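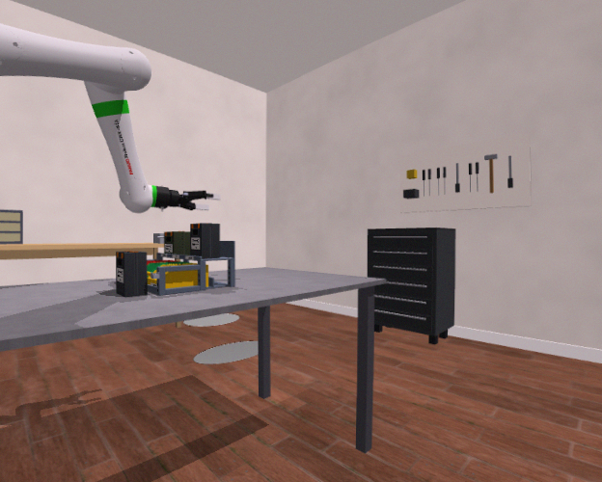

White robot arm with a black gripper, simulated view

Ticket 516
Opened by: Kaisu Riihimäki, Teltiscombe
Product: Sorka rainwater controller with Ullov float sensor
Opened: August 22, 2019
Status: Solved (customer may reopen)

Subject: Controller keeps switching to city water when the tank is full

Hi there! I put in a 3,000 gallon rain tank in May so we could quit flushing perfectly good drinking water down the toilet, and I love it, my kids love it, even my neighbor who rolled his eyes at it wants one now. But for the past week the Sorka box has been flipping us over to city water all day long. The tank is full. I climbed up and looked (with a flashlight, and my husband holding the ladder) and the water is right up near the overflow.

The screen on the controller says 102 gallons. If it was really that low I would understand the switch, but no way. I also get a little amber light that blinks twice and then stops for a while.

What I've tried so far:
Unplugged the controller overnight, plugged it back in. Same number.
Cleaned the leaf screen on the downspout. It was gross, but it didn't change anything.
Pushed the manual rain button. The pump runs great and the toilets fill, then it goes back to city water when the timer runs out.

I really don't want to pay for water when I have a whole tank of it sitting in my side yard, so any ideas would be great. Thanks!
Kaisu

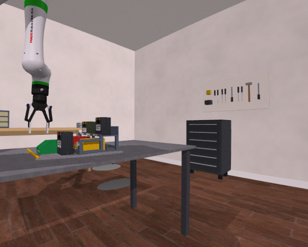 Janjua Home Water, Customer Support, Tanks and Controllers Team

Hi Kaisu, Arūnas Kuusk here, I've got your ticket. Thanks for trying the manual button before you wrote in, that saves us a bunch of time! If the pump runs and the toilets fill then your pump and the valve on the rain side are fine and I'd stop worrying about those. Two amber blinks means the controller is hearing from the float but the reading hasn't moved in a long while. So my money is on a stuck float.

The float rides up and down inside a gray tube under the inspection lid. Please turn off the controller first. Then undo the two wing nuts, lift the tube straight up, and see if the float slides when you tip it. Don't pull on the cable (I've done it, and I had to order a new one). Stay outside the tank, please, just reach in from the lid.

If it slides freely, write back with the software version from the About screen and I'll look at the settings with you.

Reply from Kaisu:
OK so it does NOT slide. It's jammed at the bottom with this brown slimy stuff, and there's a maple seed wedged in there too. How does that even get past the screen?? Can I use dish soap on it? I don't want soap in the tank, we water the tomatoes from the outside spigot.

Reply from Arūnas:
Skip the soap. Warm water and an old bottle brush, do it in a bucket and dump the bucket on the lawn. Let the tube soak first if the slime is stubborn. When it goes back in, the arrow on the cap points toward the cable side. After that hold down Level for 5 seconds until the number blinks, and let go. It may take a few minutes to catch up.

As for the maple seed, check the rubber collar where the downspout goes into the lid. They shrink a bit in hot weather and leave a gap.

Reply from Kaisu:
It works!!! The number climbed the whole time I was standing there and the amber light is gone. We've been on rain water since last night. You were right about the collar too, I could get my pinky in there. Can I buy just that part?

Reply from Arūnas:
Yay! Yes, you can, it's sold by itself as the lid collar, get the one for the round downspout. Until it shows up, a strip of window screen tucked around the pipe will do. I'd pull the float and rinse it every spring and again after the leaves come down. Marking this one solved, just reply if the blinking comes back.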